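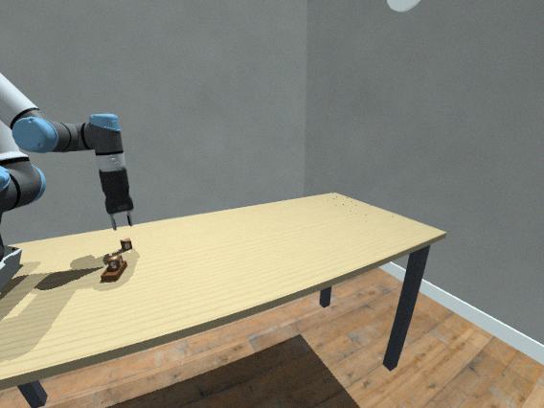

Last updated: Sunday, January 9, 2022

I keep telling people the arm is going in my garage, and I keep not buying the arm. So for now the whole build lives in simulation, and I'm having way more fun than I expected! The plan is pick and place with little blocks, nothing fancy, and I've been at it since August (evenings mostly, plus one very long weekend when I rebuilt the table).
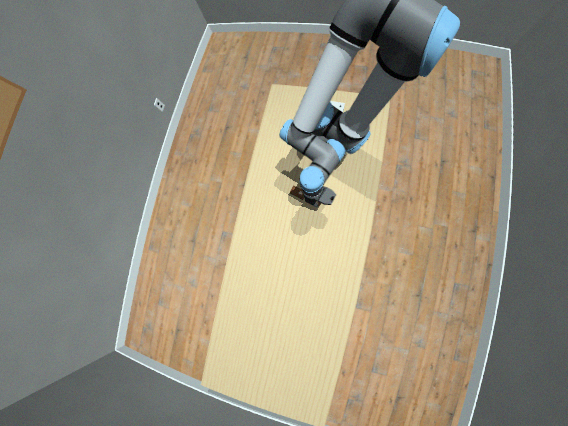

Grip height is what eats my time. I moved it 3000 different ways, or it felt like it, and then gave up and wrote a script called Melard that runs 30 tries in a row and saves a log while I make dinner. Next up is slowing the wrist down, it's set to 70 percent and I think that's still too fast. Then I really do have to measure the garage bench.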